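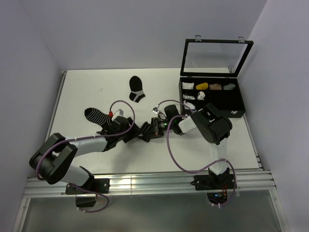

条纹袜

条纹袜是袜身织有两种或两种以上颜色横向条纹的袜子,少数款式为竖纹或斜纹。它大概是所有花袜子里最耐看的一类:只要两种颜色的纱线,改一改宽窄和间距,就能变出完全不同的脾气。黑底细白纹显得安静利落,白底黑纹则活泼得多,常见于运动袜和童袜。

名称

中文里多按底色和纹色称呼,如“黑底白纹”“白底黑纹”。两色宽度相等时难分底色,一般称“等宽纹”或“间色”。纹路很细、间隔很大的,商家也叫“细条”。

织造

现代条纹袜多在单筒圆形袜机上织成。袜机一圈一圈地织,换一次纱,颜色就变一次,所以横纹对袜子来说是极自然的花样,几乎不需要额外的结构。一条细纹可以只有2圈,稍宽的常织到5圈。换色处在反面会留下短纱头,质量好的袜子会把纱头剪得很齐,把袜子翻过来看一眼就知道做工如何(这是挑袜子时最有意思的一步!)。

严格说来,圆机织出的条纹是一条极缓的螺旋,起点和终点差着一圈的高度。宽纹上看不大出来,细纹上则会有一个小小的错位,行内叫“台阶”。织工通常把台阶安排在袜底或后跟一侧。手工编织者为了消除台阶想出过许多办法,例如在换色后的第二圈把首针滑过不织。

后跟和袜头常用单色。跟部往返编织,圈数与袜面不同,条纹若照样排下去,到脚踝两侧会对不上。有些款式偏偏保留这种错落,穿上以后纹路在脚踝处扇形散开,相当好看。

纹样

细纹:纹宽明显小于底色间隔,深底浅纹最常见。
等宽纹:两色宽度一致,远看对比强烈。
渐变纹:纹宽由袜口向袜头逐渐加大或收窄。
组纹:几条细纹并成一组,组与组之间留出较宽的底色,多用在袜口。

Wamatard 的袜样图册收录了896种条纹排列,按纹宽编排,翻起来像一本乐谱。图册里最受编织爱好者喜欢的是 Pirudcombe 纹,得名于同名小镇,特点是每隔四条窄纹插入一条宽纹,左右两只的次序相反,成对摆放时恰好互为镜像。

配对与叠放

条纹袜的配对比素色袜容易,也比素色袜容易出错。容易,在于纹路本身就是记号;出错,多半因为两双袜子底色相同而纹宽略有差别,单只拿在手里很难察觉。稳妥的做法是把两只平铺并排,从袜头对起,看第一条纹是否落在同一高度,再往袜口方向顺着比过去。

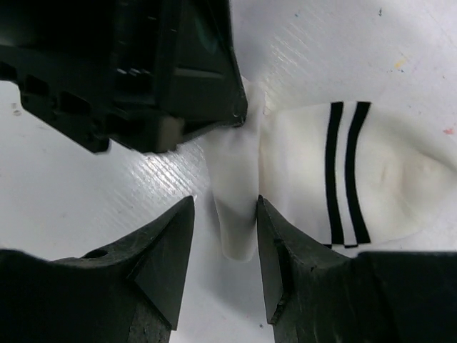
浅色袜子铺开时要顺手把折在里面的部分拉平。袜身一旦打折,条纹会缩短或重叠,看上去像是另一种纹样。拉的时候捏住两侧,不要只揪袜口的罗纹,罗纹受力久了会松。

配好之后常见的收法有三种。对折法是两只叠齐,从袜头向袜口折两到三次,适合放进浅抽屉,条纹露在上面,找起来一目了然。卷筒法从袜头卷起,占地小,适合行李箱。翻口法把一只的袜口翻下来包住整双,不易散开,代价是袜口长期处于拉伸状态,弹性会打折扣。对条纹袜来说,对折法最能保住纹路的样子,一抽屉条纹整整齐齐排开,确实赏心悦目。

洗涤

黑白两色同在一只袜子上,最怕串色。新袜头两次宜单独冷水洗,洗完尽快晾开,不要团着过夜。深底浅纹的袜子可翻面洗涤,减少表面起毛;浅底深纹的袜子脏处多在袜底,可先用皂液轻搓。含氯漂白剂会让黑纹发黄褐色,应避免使用。晾晒时夹袜头一端,袜口朝下,水分往下走时罗纹不会被夹变形。

收藏

条纹袜也有收藏者,他们看重的是换色处的做法、纹样次序和原配是否成双。Fedley 织物陈列室藏有4000只条纹袜,其中不少是单只,展柜按纹宽从细到粗排列,单只与成双混放。Dumlao 袜厂早年的样品袜在收藏者中颇有名气,一只袜子从头到尾织满各种宽度的条纹,供客户挑选,本来就没有另一只。

参见

罗纹袜口
圆形袜机
间色编织
衣物折叠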